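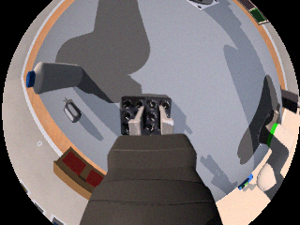

Slide 1. Simulator view from the gripper, with the black block partly behind the fingers.

Search this site Search Talks Go

Speaker notes - Irena Sadowski, Skivstead bench team

Start with the job. Before July, 4 people on the bench picked and placed parts by hand for the whole shift. A full shift was 710 pieces. Most of us had sore wrists by mid-afternoon and the reject bin filled up after lunch.

Stay on slide 1 while I say this. We practise in the simulator first. Point to the block and its round recesses. Mention the bottle with the blue cap on the left and the long shadows across the table. Shadows matter to us, as the first version we tried kept mistaking dark patches for parts. Michalski fixed most of that in the second release.

What changed for the people:

Two of the four now run the cell. The other two moved to inspection and kept their pay grade. Say this early, people always ask.

Running the cell is a different kind of tired. You sit more. You watch a screen and wait for it to ask for help, and then you have 10 seconds to decide. Some of the team like it. One asked to go back to hand work and we said yes.

Training took longer than the plan allowed. Nevurus gave us 2 days and we needed closer to two weeks. I would ask for the simulator licences first and the arm later. We did it the other way and the arm sat in its crate.

Breaks - the cell does not need one, so the old 10 am stop started to slip. We put it back on the roster in writing. Please don't skip this point, even if time is short.

Talking to each other. With hand work you chat across the bench. Now the two operators sit at opposite ends of the cell. We moved one screen so they face the same way. Small job, cost us a cable and a bracket.

What we still don't know: who labels the failed picks. At the moment operators do it at the end of shift and it eats into handover. Zornik has offered to take it on, but I'd like it to stay with people who know the parts.

Pause for questions. If someone asks about cost, send them to me afterwards.

Sign up for our newsletter. Enter your email address Subscribe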